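4. How people fill a plate when they pay by weight

4.1 The setting and the plates

I should say up front that I love a pay-by-weight lunch. You grab a plate, you wander down the counter, somebody drops it on a scale, and you find out what your enthusiasm costs! Most of the studies I read before starting were about fixed-price buffets, where the second plate is free and people behave accordingly. I wanted the other kind of place, where every spoonful of potato salad shows up on the bill.

The Saruton is a lunch room in Curnmont with one long counter and a scale at the far end. The owner let me sit at the corner table through the August lunch hours, and 33 regulars agreed to let me weigh their plates and ask nosy questions afterward. Each of them did three visits. I logged the total weight, the weight of the heaviest single item, and the order in which things went on the plate (the order turned out to be the fun part, and also the part that gave me a sore neck).
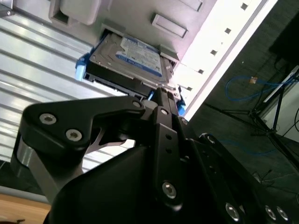 Figure 1. Black gripper at a silver hard drive, partly inserted in a server chassis.

The first visit was ordinary lunch with the ordinary white plate. On the second visit everybody got the smaller plate, and on the third the big one came back but the counter had been flipped, so that the hot dishes came first and the salads came last. I'd planned to shuffle the order of these visits from person to person. The kitchen said no, very kindly, and I could see their point, so please keep that in mind when you read the comparisons below.

4.2 What goes on first

I went in expecting price to rule everything. Light, leafy things are a bargain on a scale, and dense things like beans and roast squash cost you. When I asked people about this they all knew it perfectly well, and several gave me tips on the cheapest way to eat there. Then they picked up a plate and went straight for the meat loaf.

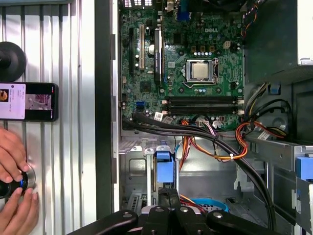 The first item matters because it gets the best spot. People put it down near the middle, and whatever comes later has to squeeze in wherever there's room. I started calling these "socket plates" in my notes, and if you look at how the silver processor sits on that green Dell board, with the small chips and rows of tiny parts scattered around it, you've got a fair map of a Saruton lunch: one big square slab of something, then olives, pickles, a spoon of slaw and a few cubes of cheese in the leftover space. The opposite kind, which I called "spread plates," had no main item at all and tended to come from people who did a full walk down the counter before taking anything.

Flipping the counter changed this less than I'd hoped. Socket people simply waited, empty plate in hand, or took a polite bit of whatever was nearest. Spread people did follow the new order, and their plates got heavier at the hot end. I'd love to know whether that holds up in a place with a different crowd.

4.3 The smaller plate

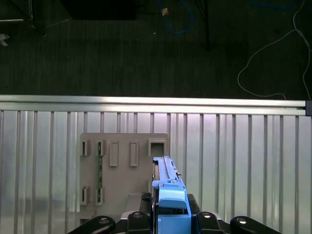

Figure 2. Blue plastic part, upright, and a beige board with molded slots.

I had real trouble reading the small-plate visit. Some diners stacked higher and landed near their usual weight, while others took less and went back for a second trip, which meant a second weighing and a second wait in line. Kauko Mäkelä, who helped me with the scale readings, noticed that the second trip nearly always came within 20 minutes of the first, and was nearly always for dessert. We ended up counting both trips as one lunch.
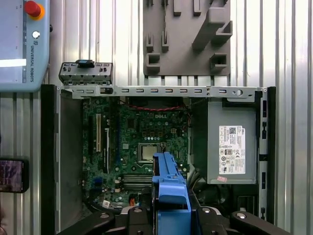
Layout came up again and again in the interviews, even though I never asked about it. People wanted to see all the food before they committed to any of it. A lunch counter with tall lids and a deep shelf hides the back row, and the back row at the Saruton is where the expensive stuff lives. What they described wanting was closer to that desktop case lying flat with its insides showing, where one long crossbar spans the top and you can still look down on the board and the processor. One woman told me she'd skipped the baked fish for years without knowing it was there. She had it on her third visit and asked me to put it in the paper, so it's in the paper.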